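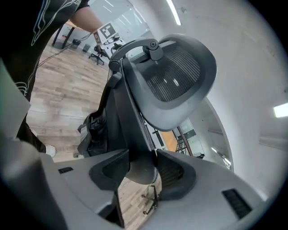
Headrest and support arm from behind, with the pivot knob at the top of the arm and the hinge joint at its lower end.

Mesh Office Chairs: Headrest Questions

These are the questions our Hiltell showroom gets most often about headrests on mesh chairs. They cover the Jovwood and Nepia chairs we sell. If you have an older Erosau chair, see the last two questions.

How do I change the angle of the headrest?

Sit upright with your back against the chair. Reach behind your head, hold the headrest by its plastic rim on both sides, and tilt it slowly. Don't push on the mesh with your fingers. If it won't tilt with light pressure, get up and check from behind whether the knob has been tightened all the way.

How do I change the height?

On Jovwood chairs, loosen the knob, swing the arm up or down from the lower joint, and tighten the knob again. On Nepia chairs the arm slides in a slot and clicks into place. Don't lift the whole chair by the headrest on either model.

Where should the headrest touch me?

Most people are comfortable with it at the base of the skull, just above the neck. It should be there when you lean back and out of the way when you type. If it pushes your head forward while you work, tilt it back or lower it.

My headrest drops when I lean on it. Is it broken?

Usually not. The knob works loose over time. Turn it clockwise by hand until it is snug. Don't use pliers, which can crack the plastic. If the headrest still drops, the washer inside the joint is worn. We sell a replacement kit with 2 washers and a new knob, part number 2152.

Can I take the headrest off?

Yes, on both brands. Two screws hold the arm to the backrest frame. Keep the screws and the cover plate in case you want to put it back. The chair is fine to use without it.

Can I hang a bag or a jacket on the chair?

A jacket or a light bag is fine. Hang it from the backrest frame and leave the headrest arm free. Take heavy bags off before you recline, and keep straps away from the casters.

How do I clean the mesh?

Vacuum it with a soft brush, then wipe it with a damp cloth and a drop of dish soap. Let it air dry. Bleach and furniture polish will damage the mesh, and the warranty doesn't cover that.

Do I need a mat on a wood or laminate floor?

Not with soft casters. All chairs shipped since March have them. Older chairs came with hard casters meant for carpet. A set of soft ones costs $23 and they pull out and push in by hand.

Does the headrest fit an older Erosau chair?

No. The screw holes are spaced differently, and we don't recommend drilling new ones.

Can I still get Erosau parts?

We have roughly 100 Erosau headrest arms left and won't be ordering more. Gas lifts and armrests are already gone. Bring the old part in if you can, or send a photo of the label under the seat.

Who do I ask about a repair?

Ruwan Pramanik handles parts and repairs at the showroom. Have your order number ready.

Page last updated 28 June 2025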